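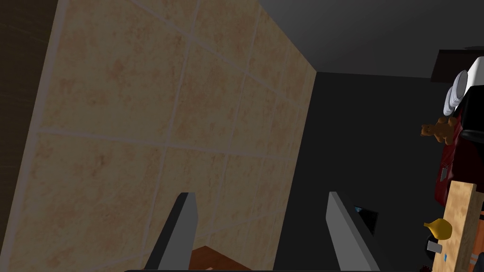 Print this page | E-mail this page

Shares: 281 | Comments: 0

Last updated: 12/14/25

RUTSKA TO RELEASE FIRST ALBUM OF NEW SONGS FOR 30 YEARS

Record will be called Bíró and comes out on Hastier in February

Singer and songwriter Gheorghița Onu and her band Rutska will release a new studio album in February, the label Hastier has announced. Bíró is the group's third album and their first new material for 30 years. It has ten songs and will be sold on vinyl, on CD and as a download, with streaming from the same day.

The band will play two concerts to mark the release, both at the Dano in Leeds. The first is a seated show in the small hall and the second is a standing show in the main room the following night. Tickets for both go on sale in the first week of January.

Rutska formed in Leeds when Onu, who had moved to the city to study the viola, answered a card in the window of a music shop. The card had been put there by drummer Yae Takagi and bass player Mitsuko Sakamoto, who were already rehearsing together and wanted a singer. Keyboard player Rin Kaneko joined a few months later. The four made two albums, Low Season and The Understudy, and toured Britain, Belgium and the Netherlands before they stopped working together. They gave no farewell concert and made no announcement at the time.

The Understudy sold 2,207 copies when it first came out. It was reissued by Hastier four years ago with two extra tracks, and the reissue brought the band new listeners through radio play and through the use of the song Harbour Clothes over the closing titles of a television drama. Original copies of the first pressing now change hands for a good deal more than they cost in the shops.

"We were asked to write notes for the sleeve of the reissue, and that meant the four of us sitting in one kitchen for the first time in a very long while," said Gheorghița Onu. "Yae had kept all the rehearsal tapes. There was a piece on one of them with no words and no ending, and Rin started playing it on my daughter's keyboard. That became the second song on the new record. We didn't decide to make an album that afternoon, but we did agree to meet again the next month."

Those meetings carried on for two years. The band wrote in Sakamoto's front room and recorded rough versions as they went, keeping the vocal from one of them for the finished album. The main recording took place over three weeks, with the producer Chidubem Obi, and all the drum and bass parts were played live together. Strings were added later by a quartet, with Onu playing viola on two songs.

Obi, who has not worked with Rutska before, said he had asked the band to bring the instruments they used on the first two albums where they still had them.

"Mitsuko still had her bass and had never changed the pickups," he said. "Rin's old organ needed a lot of work and in the end we could only use half of the keys, so the parts were written to fit the half that played. I wanted it to sound like the people who are in the band now. Gheorghița's voice is lower than it was and the songs have been put in keys that suit it."

The title comes from the last song, which is about a neighbour of Onu's grandmother, a piano tuner known to the family only by his surname. The song is six minutes long and closes the second side. The first single, Paper Round, will be played to radio stations in January and will have a B-side that is not on the album, a new recording of Low Season's title track with Kaneko on lead vocal.

Hastier will press 1,315 copies of the album on green vinyl, to be sold at the two concerts and through independent record shops. Each will come with a lyric sheet and a booklet of photographs taken by Takagi on the band's early tours. The black vinyl edition is not limited. Both have the same track listing and the same mastering.

The small hall at the Dano has 281 seats. Rutska will play Bíró from start to finish there, with the string quartet, and will take an interval before a second set of older songs. The show in the main room will be shorter, without the quartet, and will have a support act to be named in the new year. Ticket buyers are limited to four per person for each show. Under-14s must come with an adult.

Yae Takagi said the band had no further dates booked but had not ruled them out.

"We all have other jobs and two of us have grandchildren," she said. "I'd like to play in Ghent again, because we were meant to go back and never did. First we have to learn the new songs properly. Some of them were recorded the day after they were written, and I couldn't tell you what I played."

Track listing for Bíró

Side one
Paper Round
Kitchen Tape
The Long Platform
Lend Me the Coat
Sister Ship

Side two
Eleven Doors
What the Viola Was For
Salt on the Step
Second Cousins
Bíró

Musicians
Gheorghița Onu: vocals, viola
Rin Kaneko: piano, organ, vocals
Mitsuko Sakamoto: bass guitar
Yae Takagi: drums, percussion

Produced by Chidubem Obi. All songs written by Rutska.

NOTES FOR EDITORS

Rutska is written with a capital R only and without "the".

Gheorghița Onu's first name is spelled with a comma below the t. Where this cannot be printed, a plain t is acceptable. The album title takes an accent on both the i and the o.

Onu and Obi are available for interview in the second half of January, by telephone or in person in Leeds. Requests for the full band will be considered, but please allow at least a week for a reply. Takagi is also happy to speak to drumming and photography magazines.

Advance copies of the album will be sent to reviewers as a download. A small number of CDs are available to radio producers on request. Reviews should not appear before the week of release.

Requests for review tickets for either show should go to the Hastier press office and not to the Dano box office. Photographers will be allowed to work during the first three songs of the main room show only. There will be no photography in the small hall.

ENDS

Print this page | E-mail this page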